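Stripping an old desktop tower for parts (before you take it to the tip)

Posted October 8, 2020

My brother-in-law was going to put his old office tower out for hard rubbish in August and I couldn't let him do it. Even if the whole machine is past saving, the bits inside are worth having, and pulling one apart is a really nice way to spend an arvo if you've never done it before!

What you'll need: a Phillips head screwdriver (a longish one, the stubby ones drive me mad), a couple of egg cartons or takeaway tubs for screws, some masking tape and a pen. I use a Bokau anti-static wrist strap, but touching bare metal on the case before you start and every so often as you go is what I did for years.

Shut it down, unplug it from the wall, then hold the power button in for 10 seconds. Don't skip that bit. Never open the power supply itself, not even if it's been sitting in the shed since forever.

Lay the tower on its side, motherboard facing up, and take the side panel off. Then stop and have a good look before you touch anything. I like to work out where each cable starts and finishes, and stick a bit of tape on anything I might want to put back.

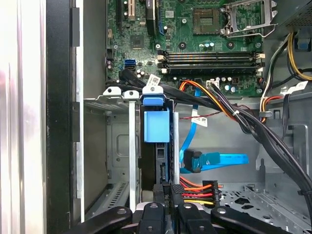
Side off: board up top, drive cage below, and the CPU socket and RAM slots already empty.

If yours still has its memory in, start there. Press the white clips at the ends of the slot outwards and the stick will pop up enough to grab. Hold it by the edges and pop it straight into a bag.

The processor is next. The cooler comes off first (wiggle it gently if the old paste has glued it down), then you release the lever, lift the bracket and pick the chip straight up. If it's the kind of socket with the gold contacts showing, keep your fingers, your sleeves and your screwdriver well away from them! I tape a bit of clean card over the top if I'm keeping the board.

Now the cables. SATA data cables are the skinny flat ones running from the board to the drives. Some have a little metal tab you squeeze, others just pull. Always pull on the plug, never the cable. The thick bundle of power leads is stiffer, and the big plugs have a latch you press in while you rock them loose (a bit of swearing is normal).

Once the drives are unplugged you can slide them out of the cage. Wipe them before they go anywhere, or hang on to them.

Screws go in the egg carton, one cup per job. RAM and cables I keep in a Juselari tub with the date on the lid. Whatever's left can go to e-waste, and your local council will have a drop-off list.

Next up I'll be cleaning the case and giving it a coat of paint.

Oriana Rivadeneira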